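Reading time: 2 minutes

Re: Knots bleeding through on a pine worktop
Posted to the Skalow timber list, 13th August

> We have a Flavia table top in pine, several boards glued edge to edge. It was sanded and given a coat of Breler hard oil last summer. The knots now feel slightly proud of the surface and one or two are tacky in warm weather. Should I drill them out and plug them, or is there something less drastic? I would like to keep the boards pale if possible.

I would leave the drill alone. Tacky knots on pine are nearly always resin that was never set in the kiln. Plugs will only move the problem a few millimetres sideways, and they show.

The raised feel is a separate matter. A knot is mostly end grain and much harder than the wood around it, so the softer wood shrinks and wears away first. An orbital sander with a soft pad makes this worse. Use a hard block and work along the boards.
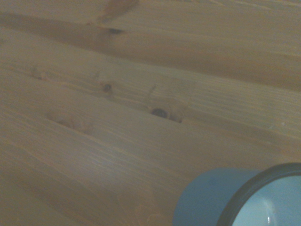 Pale pine with dark knots also tends to have bands of amber grain, and these take oil unevenly. If you want the boards to stay light, test any finish across a band and over a knot before you commit to the whole top. The underside will do for this.

The order I use is as follows. Scrape off any soft resin with a cabinet scraper. Wipe each knot with methylated spirit on a clean rag and let it dry. Warm the knot gently with a hot air gun, wipe again, and repeat until the rag comes away clean. Sand with 120 grit and then 200 – no finer, or the oil sits on top. Leave 4 days between thin coats.

Shellac knotting will seal the resin, but it leaves a shiny ring under oil. I keep it for painted work. Başaran sell a white-pigmented oil that slows the yellowing, although it greys the darker grain a little.

Comments

Does the spirit lift the old oil as well? Mine went patchy.

It can do. Sand the whole board afterwards, from seam to seam.

30 minutes with the hot air gun and mine was still weeping. I gave up and used knotting.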